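The Level at Prinamcombe

The gauge at Prinamcombe stood on the downstream side of the bridge, fixed to the second pier with four bolts. It was read twice a day, at seven and at seven, and the reading was entered in the book in centimetres. The book was kept in a steel box in the porch of the chapel. The key to the box hung on a nail beside it, so the lock served only to keep the lid down in wind.

The reader that winter had been appointed in January by the Usmont Rivers Office. The terms were a small quarterly payment, a pair of waders and a torch. The letter of appointment ran to a page and a half and dealt mostly with the waders, which remained the property of the office.

The procedure was simple. The reader stood on the painted mark on the bank, so as to see the gauge from the same angle each time, and took the level at the lowest point of the ripple. If the water was rough, the reader waited. If it was still rough after five minutes, the highest and lowest levels were taken and the figure midway between them was entered, with the letter R after it.

On the first morning the level was 186. It was 186 that evening and 186 the next morning. This was within the normal range for the river at that season, and the book showed similar runs in other years. The reader made no remark in the remarks column.

After nine days at 186 the reader wrote 'steady'. There had been rain on four of the nine. The brook above the village was over its stones, and the field by the old sheepwash had standing water in it. The river under the bridge was brown and quick and carried sticks. It stood at 186.

The reader considered the possible faults. A gauge of that type has no moving parts. It is an enamelled plate with marks on it, and it can fail in only a few ways: it may slip, it may be bent, or the marks may wear off. The reader put on the waders, went out along the pier and tried the bolts with a spanner. They did not turn. The plate was straight. The marks could be read from an arm's length and from the bank.

A second gauge was needed. The reader cut a length of batten, marked it with a steel rule and an indelible pen, and drove it into the bed close to the bank on the upstream side, where the current was slack. At seven that evening the batten was read against the plate, using a line drawn across with a spirit level. The batten showed that the river had risen by eleven centimetres since noon. The plate showed 186.

Both readings were taken again by torch at eight. The batten gave a further rise of three. The plate gave 186.

The reader then did something outside the procedure and measured down from the parapet with a weighted tape. The distance from the top of the stone to the water was shorter than it had been at noon by fourteen centimetres, which agreed with the batten. The distance from the top of the stone to the upper bolt of the plate was also shorter by fourteen.

That left the bridge. The upper bolt passed through the pier into a lead plug, and the joint around it was old and mossed over, with no fresh edge anywhere. The reader took the tape down and up again and got the same result, then sat in the chapel porch for some time with the book open.

A letter was sent to Usmont setting out the measurements in a table. The reply came after 2 weeks. It thanked the reader for the figures, confirmed that the readings to date had been accepted, and asked that no further objects be placed in the channel without consent. It enclosed a form for the return of the batten.

The batten was taken out. The reader went on with the work, at seven and at seven, standing on the painted mark. The brook came up over the lane. The sheepwash field became part of the river and then the next field did. Water entered the chapel porch and the steel box was moved to a higher nail. All this went into the remarks column in small, plain writing, each item beside its own 186.

On the last evening of the month the rain had stopped and the air was very clear. The reader walked down with the torch, stood on the mark and found the river low, with stones showing on both sides and the weed lying flat along them. The light was put on the plate and held there. The water touched it at 226.

The reader waited five minutes, read it again and entered the figure. There was no ripple, so no letter was needed after it.

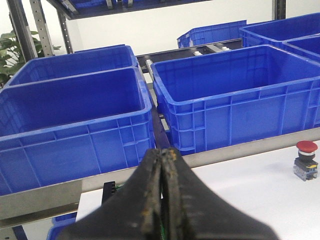 A stainless-steel rail along the front of a rack, with crates behind it.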